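Can a machine sort the small stuff yet?
From the Staltwood workshop newsletter, 16th September
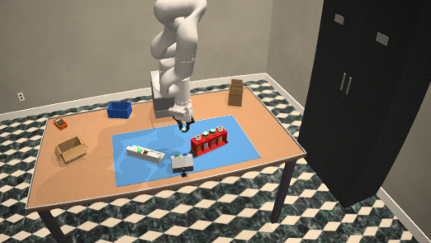 Every few months a member asks when we can hand the bench chores to a robot. Sorin Lazăr spent part of August finding out how close that day is, starting in simulation, where a dropped part costs nothing.

The chore is a dull one. Small round parts have to be picked up one at a time and moved between a red rack and a narrow tray, with a small gray device on the mat beside them. A person does it while thinking about lunch.

Sorin ran the job 718 times on the simulated table using Fititz, the planning software we already had. Picking up went well. Most of the failures came at the moment of letting go, when a part landed tilted or the fingers bumped its neighbor. Turning the rack at an angle made this worse. Slowing the arm down helped, but then a full round took 6 minutes, and Sorin does it by hand in less than two.

The harder question is what happens off the screen. Real bins get shoved sideways and box flaps flop over whatever is next to them. Sorin wants to try 400 runs on the Rusu bench with 5 different layouts before he says anything about buying hardware.

His answer for now is that a machine could do this chore with someone standing by. Folding shop towels, which several of you asked about, is further off. The Wuker group is working on that one and will report when they have numbers.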